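Picking up packets with a hand-held gripper

314 shares | 4 comments

Soft packets are my favorite thing to teach, and a small table of everyday stuff is all you need to get going! Wake the gripper up, let it sit still for four seconds, then start recording.

Come in slowly with the fingers wide open. Line the two pads up on either side of the packet, pause a beat, and squeeze until it just stops sliding. Lift straight up - no twisting yet - and carry it to its spot.
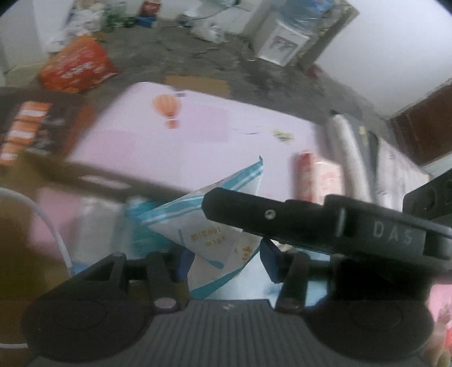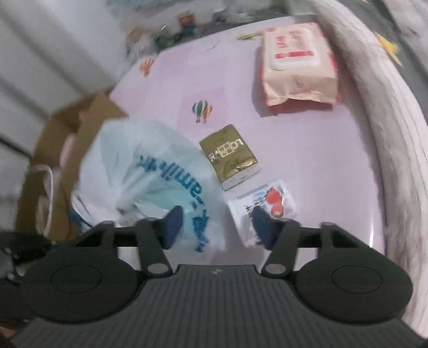 Blue fingertip pads over the pink table, with packets in reach.

Now open the fingers all the way before you back off. If you rush this bit, the robot will learn to rush it too, and it'll drag packets around all day. Mess up the table between takes so that no two grabs start the same.

Our first set at Ratanaporn had 514 takes and we're now up to 1,580. Manee Bunnag does hers with two hands on the grip, which I've copied, and my wobble is so much better! Try ten slow ones first and play them back before you do more.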